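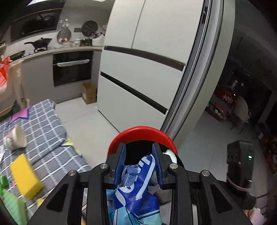
4.2 Table clearing with the hand-held gripper

Figure 3. Blue bag held between the finger pads, kitchen table task.

Student teams in the Saarela course recorded this task in home kitchens, not in the lab. Object set left to each team, but had to include one soft item. Most picked a plastic bag (Fig. 3). Cup and sponge also common.

Protocol short. Pick up, carry, release, next object. 15 takes per team, 2 operators taking turns. Takes with a dropped object kept and labeled as such. Setup notes by Martens and Fodor, see Appendix B.

Bags were the hard case. Crumpled shape is different every time, so the teams could not agree on a grasp point and in the end we let the operator choose. Boychuk's team tried pinching at a fold, Ahonen's went for the thickest part. Labels for the two stratgies are in the release but we do not compare them here.

After removing takes with missing timestamps, 715 remained. Split by kitchen, so no test kitchen apears in training. A random split gave better numbers, but we did not trust them. Results in 4.3.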